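Week 4: Looking after your voice (and everyone else's)

Community Choir Leadership, evening stream
Notes to go with Noemi's session

Hello again, everyone, and thank you for such a lively night last week. I know a few of you went home humming the Ambrose round and couldn't get it out of your heads, and I'm only a little bit sorry. These notes cover warming up a mixed group of singers, most of whom have come straight from work, haven't had tea, and have been talking on the phone or not talking at all since lunch. Please read them before you take your turn out the front.

Why we warm up at all

The vocal folds are small, much smaller than most people imagine, and they meet and part hundreds of times a second when we sing. An A above middle C is 440 of those little meetings every second. You wouldn't ask your calves to do that cold, and yet I've stood in front of plenty of choirs (and run a few, to my shame) where the first sound of the evening was the top line of the hardest piece in the folder.

A warm-up also brings people into the room. Cletus Pennington, who taught me nearly everything I know about altos, used to say he could tell by the second sigh whether it was going to be a good rehearsal. I've never been that clever, but I do listen for it.

Start with the body. Shoulders up, shoulders down, a bit of a wobble through the knees, a big chewing motion as though you'd been handed a very stale caramel. Then breath, with no voice in it: in through the nose, out on a long "sss". Don't make a contest of how long people can hold it, as you'll get purple tenors and nothing else.

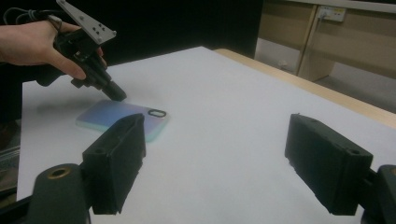 After breath comes the gentlest sound you can manage. Humming is lovely, and so are lip trills, the raspberry noise your kids make in the bath. If someone can't get a trill going, have them rest a fingertip on each cheek and try again, or blow through a narrow straw instead. All of these keep a little pressure above the folds so they don't have to slam together, and the usual name for them in the books is semi-occluded exercises. You don't need to say that to your choir!

Stay in the middle of the range for a good while. Slide up a fifth and back, then shift by semitones. The sopranos will want to keep going and the basses will want to stop, and that's your cue to turn around and head down again.

Ears as well as throats

I like to finish on a held chord, everyone on "oo", and ask the group to get quieter until they can hear the person two along. It takes a few weeks to work. When the tuning settles, people's faces change, and you'll be glad you waited.

Things that go wrong

Leaders sing along too loudly and can't hear a thing. They talk between every exercise (guilty). They pick the same five patterns all year, so the choir sings them half asleep. And they let the warm-up run so long that the repertoire gets squeezed. For a two-hour rehearsal, 11 minutes is plenty.

For next time

Plan a warm-up leading into the first page of "Plemia", which is in your folders behind the blue divider. Look for the awkward leap in the alto line and build one exercise that prepares it. Bring it written down, in whatever scrawl you like, and be ready to teach it by ear.

If your throat is sore, come anyway and listen. Whispering won't rest it, by the way, so use a soft ordinary voice or a notepad.

Noemi Haddad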